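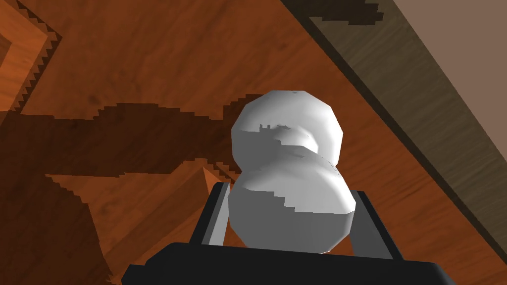
So I've been teaching a robot to pick things up in simulation, and I have opinions now!

Some background for anyone who wandered in from my bread posts. I signed up for the Handlow course back in July, the one where you drive a simulated arm with a little hand controller and record yourself doing the same job over and over. The recordings go into training and then the arm is supposed to have a go without you. My job was picking up the white snowman-shaped thing. Two round lumps, one on top of the other, and a gripper with two flat fingers. How hard could it be?

Well. My first 100 demos went in the trash. I was coming in at a different angle every time, sometimes grabbing high, sometimes low, sometimes wiggling the wrist around for no reason (I fidget, what can I say). Ívar Steinarsdóttir, who runs the Triddale meetup, watched my replays and asked if I'd been drinking.

Her advice was to go for the fat lower part, one finger on each side, palm right down close to it, and then squeeze. The narrow waist looks so tempting, but when I went for it the thing kept tipping on me. She also told me to stop correcting tiny mistakes in the middle of a run - just finish it, throw it out and start over.

I recorded 200 new ones over two evenings with the seat cushion from the couch behind my back. My thumb still hurts. Also, the shadows in this simulator are all blocky stair steps, like an old video game, and after an hour I started seeing them on my kitchen wall.

I trained on the new batch overnight and it's so much calmer to watch! It comes down slow and mostly goes for the bottom lump. It does get lost when I start the snowman way off to one side, and I know why: I hardly ever put it there when I was recording. Ívar says folks at Kirkegaard do 2000 demos for a single task. I am not doing 2000 demos. Maybe another 200 with the starting spots spread out more, once my thumb forgives me.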